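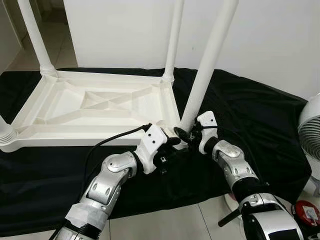
Furniture assembly is a lovely test for a two-armed robot, and I got to spend most of an afternoon watching the Hinden lab work on it. Their question is a simple one: if you show a robot how a person does a job, how much of the showing does it need before it can cope by itself? The job they've settled on is a small white plastic table. It gets worked on upside down on a black cloth, legs in the air, and both grippers come in to the same corner, one on each side of the base of the leg. I could have watched that bit for hours! The underside of the top is all ribs and shallow pockets, and Hajar Bennani told me the shadows inside them gave the team grief early on (she has strong feelings about the colour white now).

Hajar runs the teaching side. She and Kidus Mersha have recorded 2,200 demonstrations so far, and they keep 2,000 for training and hold the rest back for checking. What's new in their method, which they call Clurkavico, is that they don't treat every second of a recording as equally useful. The long swing of the arm toward the table counts for little. The last moments, when the fingers meet the plastic, count for a lot, and the software leans on those parts when it learns. Kidus had a chart taped to the side of a cabinet comparing the two approaches, and with the new weighting the robot needed far fewer demonstrations to get just as good at gripping a leg.

I asked what happens when both arms want the same spot. Azadeh Hassanpour laughed, and said that was her whole thesis. Her part of the program has each arm guess where the other will be a moment later, so they can close in on a leg together without knocking. She tests it in batches of 20 tries, and changes the angle of the table between batches.

There were five of us visitors and we all asked too many questions. Mebrat Workneh, who organized the day, let us run well past the finish time and still found us tea. I had a go at the teaching controls myself and was terrible at it. Judging depth is much harder than it looks, and my respect for Kidus went up a fair bit.

The next visit is in September, and they hope to have a chair on the go by then as well. Write to Mebrat if you'd like a spot.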